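Fakton Two-Arm Bench Kit
For school clubs, team practice and student projects

Gotine Classroom Robotics / Benches and Arms / Fakton

Price: $1,120 per bench kit (arms sold separately)
Ships: March
Fits: one pair of Hadeo arms, left and right

The Fakton bench started as a student project. Narendra Dixit's after-school club wanted to enter the pantry event at the Mittal Student Robotics Meet, and they needed a place to practice that would look the same every time they sat down. They drew one up, built it, took it apart, built it again, and by the end of the season other clubs were asking for the drawings. We make it now, and we still think it's one of the nicest things on this site!

The idea is simple. Two arms mount at the front of a white work surface, with pale walls at the back and on both sides. Students set out the groceries, put the shelf where they want it, and get to work. The plain walls are a big help for teams using a camera to find objects, and they also stop a dropped package from sailing off the table and under somebody's chair (this happens a lot in the first few weeks).

We love the pantry task for beginners. Everybody has seen a shelf of groceries. Everybody can tell at a glance whether a bag is on the board or hanging off it. And yet a bag of pasta is a wonderfully awkward thing to pick up with a robot: it slumps, it's shiny, and it never sits quite the same way twice. Boxes are friendlier, so most teams begin there. Long spaghetti packages come next, and those raise a really good question about where to grip and which way the package will swing when you do.

With two arms there's even more to try. One can steady the package while the other gets a better hold, or each can take its own side of the surface. Students will argue about this. Let them, it's the best part of the meeting.

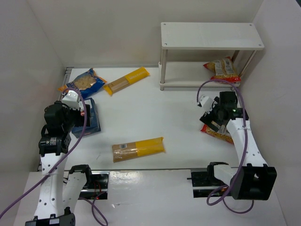 SETUP AND PRACTICE

A pasta round can use as mixed a bunch as you like. Bags in different colors, a couple of spaghetti packages laid at an angle, a box off to the left and the two-tier shelf at the back right will give both arms plenty to do. The lower board of the shelf is the harder one. An arm has to come in under the top board without bumping it or the posts, and a bag left close to a post takes some careful planning to get out again.

Start with the top board clear and work on that first. Once the drivers are comfortable, move down a level. Raed Azar, who wrote the practice cards that come with the kit, likes to have students place a package by hand before they try it with the arm, then talk through which way the wrist had to turn. It sounds slow. His groups get through the first card in a single meeting and then don't want to go home.

Watch your cables. Run each arm through its full reach with nothing on the surface before the first round of the day, and leave enough slack for the wrist to turn. A loop that looks generous with the arm tucked in can pull tight when it stretches toward the back wall. Check again after anyone swaps a gripper.

WHAT'S IN THE KIT

Work surface with back wall and two side walls
Front and side rails
Two arm mounts
Two-tier shelf
Mounting hardware and hex keys
17 practice cards, printed both sides
Score sheets for the pantry event

Arms, grippers, power supplies and a computer are not included. Neither are the groceries, so raid the kitchen! Factory-sealed packages hold up better than anything you've opened and taped shut, and teams should retire a bag as soon as the film starts to split.

FOR COACHES

Two adults can put the bench together in an afternoon. Students can do it too, and we think they should, at least once. It teaches them where everything bolts down, and then they're much quicker at finding a loose mount later on. You'll want a sturdy table that doesn't rock. Folding tables are fine if you brace the legs.

The cards go from very easy (touch the box with the left gripper, back away, touch it again) to pretty demanding (move a bag from the lower board to the top board using both arms). Clubs that meet once a week usually take a full semester to get through the set. You can skip around. Card 9 is everybody's favorite and we won't spoil it.

Keep hands outside the walls whenever the arms are powered, and have one student on the stop button for every run. Rotate that job. The kids who've held the stop button for a few rounds become noticeably better drivers.

SHARE YOUR ROUNDS

Teams using the bench have sent us 140 home-made cards so far, and we read every one. Some are fiendish. If your club comes up with a good one, write it up with a sketch of the starting layout and send it through the contact page with your team name. The ones we pick get printed in the next set, with credit to the club.

ALSO FOR THIS BENCH

Spare two-tier shelf
Replacement wall panel, left or right
Hadeo arm, single
Hadeo gripper finger set
Extra practice cards, English or Spanish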